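Prilline Dress and Textile Society

We use cookies to remember your settings and to see which pages are read. Accept | Manage choices

Minutes of the general meeting held on January 3, 2026

In the chair: Salamatu Odoi. Apologies were taken as read out. The minutes of the previous meeting were agreed with one correction: the talk on detachable collars was given in the small hall, not the library.

1. Matters arising

The dress rail lent to the Rajan tailoring shop has come back. One castor is missing. The chair will ask the shop whether it has turned up there before we buy a new one.

The label printer is still out of order. Labels for the spring display will be written by hand on the cream card.

2. Spring display: workwear and Sunday best

Members discussed the order of the room. The first plan had the coats by the door, but the light there is strong in the afternoon and the brown wool has already faded at the shoulder. It was agreed to put the coats on the back wall and the aprons and overalls by the door.

The chair reported that 14 garments have been promised so far. Most are from the thirties and forties. We are short of men's shoes and have no children's clothes at all apart from a knitted bonnet. A request will go in the January newsletter.

There was a long discussion about whether to show the mended garments with the mends facing out. Some felt the owners would not have wanted this. Others said the darning on the grey overalls was the best needlework in the room. Agreed to show the mends, and to ask each lender first.

Handling: clean cotton gloves for silk and for anything beaded. Clean dry hands for the rest. No pins to be used on the lent pieces.

3. Visit to Stestulach

The weaving mill at Stestulach can take two groups, morning and afternoon. The coach leaves at 9 and lunch is not included. The mill asks for flat shoes and no loose scarves near the looms. Members who want to buy cloth should bring a note of how much they need, as the remnant shop does not cut short lengths.

Names to the chair by the end of the month. It was asked whether partners may come. They may, if there are seats left.

4. Sewing evenings

The Lonita room is free for four evenings. Agreed programme: setting a sleeve, turning a collar, hand-worked buttonholes, and an open evening for unfinished work. Members should bring their own shears. The room has two irons, and one of them leaks, so please use the other for anything pale.

The charge stays at 5 pounds an evening, tea included.
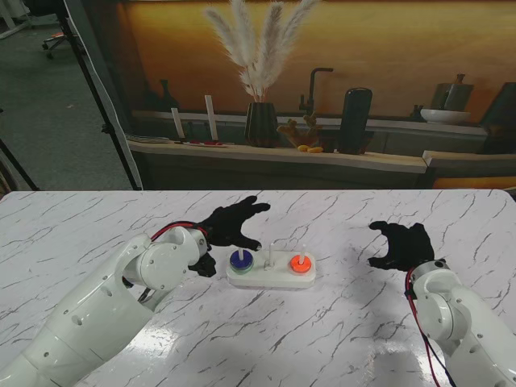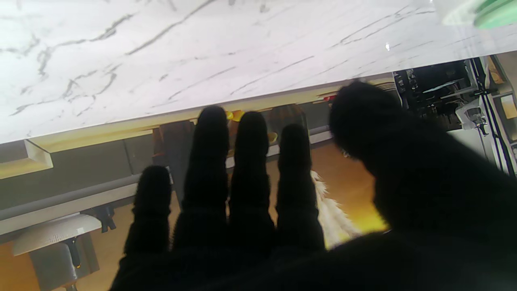
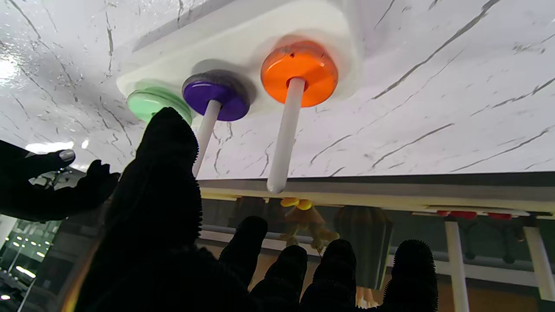

5. Any other business

A member asked about moth traps for the store cupboard. The old ones are well out of date. The chair will order more and the wool blankets will be moved to the sealed boxes in the meantime.

The pattern library is missing the envelope for the bias-cut skirt. The tissue pieces are all there. If you have the envelope at home, please post it through the door.

The meeting closed at 8.40.

14 shares

Comments (3)

Maud
I can lend a pair of brown brogues, size 8, resoled but otherwise as they were. Who do I bring them to?

S. Odoi
Bring them to the first sewing evening please, with your name on a tag inside.

hemline_jo
Will the collar evening cover shirts or coats? I have a tweed that needs doing and would rather not carry it over for nothing.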